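How to Sort and Fold Soft Trousers with Elastic Waists

Posted by Hòa Cù in Laundry and Linen

Pyjama bottoms, scrub bottoms, joggers and thin summer trousers all give the same trouble. They have no zip, no crease down the leg and no stiff waistband to line things up by, so they slide about while you fold them and come undone in the drawer. The method on this page is the one I use at home and the one I used for four years in the linen room at Somura, where we did the uniforms for two clinics and a day nursery.

It takes less than a minute a pair once you have the hang of it. The first few will be slower.

What you need

A flat surface a bit longer than the trousers. A bed will do, but a table is easier on the back.
One shallow box or bin for things waiting to be folded.
A second box, or a clear bit of shelf, for things that are done.
An iron, only if you want one. Most of these fabrics don't need it.

Before you start

Check that everything is fully dry. The waistband is the part to feel, and especially the inside of it, where the elastic sits in a double layer of cloth. Legs can feel bone dry while the band is still damp. If you fold it away like that it will smell by Monday.

Turn out the pockets if there are any. Pull any drawstring through so that both ends are the same length, and tie it in a loose bow. If one end has gone inside the channel, fix it now with a safety pin. Pin the lost end, work it along through the gathers and bring it out at the hole. Don't leave it for later, as it only goes further in.

Sorting first

Don't fold straight out of the basket. Tip the load on to the bed and make your piles by type: tops, bottoms, small things, anything that has to hang. Folding twelve of the same thing in a row is much quicker than changing from one to another, and the finished stack sits better too.

If several people in the house wear the same sort of trousers, sort by size as well. A dot of laundry pen on the care label saves a lot of holding things up against the light. At Somura we used one dot for small, two for medium and three for large, and I have kept to that.

Folding, step by step

1. Pick the trousers up by the waistband, one hand at each side seam, and give them one firm shake downwards. This drops the legs and gets rid of most of the creasing.

2. Lay them down front side up with the waist away from you. Smooth from the waist to the hems with the flat of your hand. Don't stretch the elastic out to its full width. Let it sit gathered, as it wants to.

3. Fold one leg over the other so the side seams meet. With a gathered waist, the band will come out narrower than the seat, and people often try to pull it square. Leave it. Line up the seams from the knee down and let the top look after itself.

4. The crotch will stick out in a point. Fold that point in so you have a long, straight-sided strip.

5. Bring the hems up to just below the waistband. Stop short of the elastic, because a hem lying on top of the gathers makes a lump that will tip the stack.

6. Fold in half again, or in thirds for a deep drawer. You should have a neat block with the fold facing you and the waistband tucked inside.

For very slippery fabric, go as far as step 5 and then roll it up from the folded end towards the waist. The elastic has more grip than the rest of the cloth and holds the roll together.

Children's sizes

Anything under about age six is too short for all this. Put leg over leg, fold once in half, and stop there.

Where the waiting pile goes

The box for unfolded things matters more than it sounds. A tall laundry basket hides what is in it, and the pair at the bottom comes out a week later with creases you would need an iron for. A shallow one lets you see what you've got and reach any of it without digging. Mine is the size of a tea tray with low sides, and it lives on the end of the table. Only one kind of thing goes in at a time.

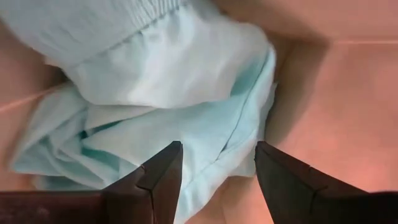
When you take a pair out of the box, look for the waistband first. It is the easiest part to find by touch because of the puckers, and once you have hold of it the legs will follow. If you grab a handful from the middle you will spend longer working out which way up it is than you spend on the folding.

If the creases are bad

A light mist of water from a spray bottle and ten minutes on a hanger will see to most of it. Clip hangers are better than bars for this job. Clip at the hems and let the waist hang down, so the weight of the band pulls the legs straight.

If you do iron, use a low setting and keep off the elastic. Iron up to the bottom of the gathers and no further. Heat makes elastic brittle over time, and a waistband that has lost its stretch is more work to replace than any crease is worth.

Storing

Stand the folded blocks on their edges in the drawer, like books, with the rounded fold at the top. You can then take out one pair without disturbing the others. Put the newly washed ones in at the back and take from the front, so they all get worn in turn.

On an open shelf, stack them flat and turn every other one round. The waist end is always thicker, and a stack with all the bands on one side will lean. Eight pairs is as high as I would go.

Questions I get asked

Can I tumble dry them? Go by the label. If it says you can, use low heat and take them out as soon as the drum stops. Leaving them to cool in a heap sets the creases in.

The waistband has twisted inside its channel. What can I do? Put the trousers on the table, take hold of the band at both sides and stretch it sharply a few times. Often that is enough to bring the elastic flat again. If not, find the twist with your fingers and turn it back a little at a time. Once it is flat, a few stitches straight down through the band at each side seam will stop it happening again. Use a thread that matches and stretch the elastic slightly as you sew.

Do these steps work for shorts? Yes, but leave out step 5.

Next in this section: fitted sheets, single and double.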